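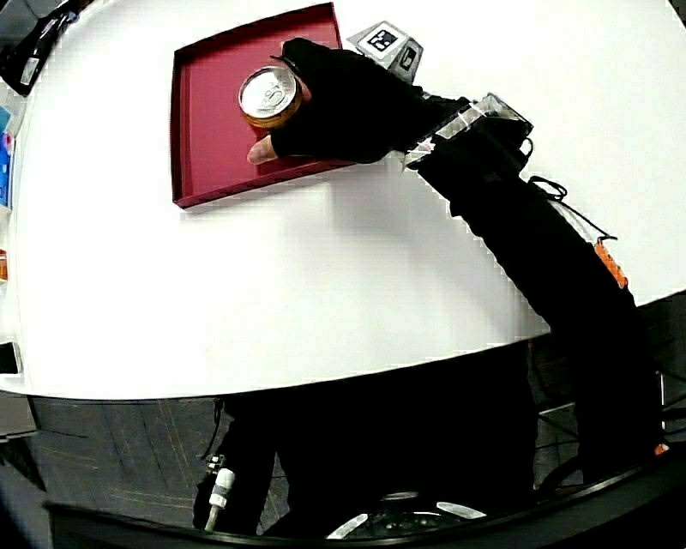 A can over the red tray.

Saturday, July 11, 2026

The hedge is done. It took most of the morning and part of the afternoon, and I want to write down how it went while I still remember, because last year I wrote nothing and had to work it all out again.

For anyone new to this blog, the hedge is privet and it runs down the whole east side of the yard, from the street to the back fence. It was already old when we bought the house. The previous owners let it go for a few years, and it got so wide that it took up a good part of the side path. I have been bringing it back in slowly. You can cut privet hard and it will usually forgive you, but I didn't want to look at bare sticks all summer, so I have been doing one side at a time.

In February I cut the street side back to the old wood. It looked terrible. By the middle of May there were new shoots all along the bottom, and now it is green nearly to the ground, apart from one thin patch by the water meter. The path side is the one I'll do next winter. Today was only a trim, top and both faces, to keep it dense.

The trimmer

I used the old corded Akmont for years and it cut well enough. The trouble was the cord. It only just reached the back corner with two extensions, and I nicked one of them the summer before last. This spring I bought the Clireck, the battery one with the 21-inch blade. It cost a little over 200 dollars with one battery and a charger.

What I can say after using it for three months:

It is heavier than the Akmont, and you feel it in the wrists when you are cutting the top. The blade is longer, so you make fewer passes, and I think that mostly evens out.

It cuts new growth cleanly. On anything thicker than a pencil it slows down and chews, and I go back to loppers for those. I left a few ragged stubs in April before I learned to stop pushing it.

The rear handle turns so you can cut the sides without twisting your arm. The button for this is stiff. I have to set the trimmer down and use both hands.

One battery did not finish the hedge. It got me to the gate, plus a bit, and then I had to wait for the charger. I had lunch and swept the path, so the time wasn't wasted, but if you have a long hedge I would look at the price of a second battery before you decide. I haven't bought one yet. They want more for it than I think is fair.

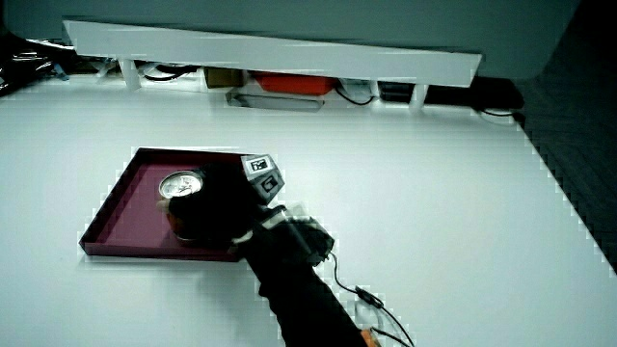 Keeping the top level

I have never been able to do this by eye. I always think I am level and then I walk across the street and see a hump. Kinga Kocsis, who gardens for a living and lives on the next block, told me years ago to run a string between stakes and cut to it, and I still do. I use mason's line because it doesn't sag as much. Three stakes, one at each end and one in the middle by the gate.

Our ground drops toward the street, so you have to choose. Either the top follows the slope or it is truly level and the hedge gets taller as it goes down. I follow the slope. I tried it level one year and the street end was up over my head, and I was on a stepladder on uneven ground with a running trimmer. I won't be doing that again.

I also cut the faces so the bottom is a bit wider than the top. If the top is wider it shades the bottom and the bottom goes thin. I knew this and still got it wrong on the stretch behind the shed, where there isn't room to stand back and look. That part leans out. I took off what I could reach.

Check for nests before you start. There was a robin's nest near the back fence in the spring and I left that whole end alone until they were gone. Today I went along first and parted the branches by hand every few feet and found nothing.

Cleaning up

I put an old bedsheet down along the path before I cut, and it saves a lot of raking. The street side has grass under it, so there I just ran the mower over the clippings with the bag on. The mower is the Todby push model and it didn't mind the small stuff. Anything woody I picked out first.

The clippings filled both yard bins and 3 paper bags. The bins go out on the usual day. I kept one bag back for the compost, mixed with dry leaves -- privet on its own packs down into a mat and starts to smell.

Then I cleaned the blade. Sap dries hard on it overnight. I take the battery out, wipe the blade with a rag and some resin cleaner, brush out the gaps with an old toothbrush, and put a little light oil on. The Pálfi spray is what I have in the garage and it works fine. The can is nearly empty so that goes on the list.

Still to do

The thin patch by the water meter needs something. I may try layering a low branch into the gap this fall and see if it roots.

The gate needs to come off and be planed, as it is catching again at the bottom.

Sharpen the loppers. I said this in April too.

I'll trim once more at the end of August and leave it alone after that until winter. 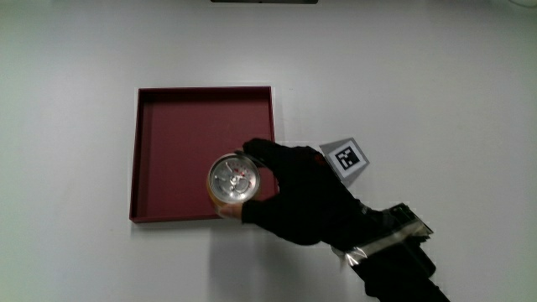

Gloved hand, can, and the tray again.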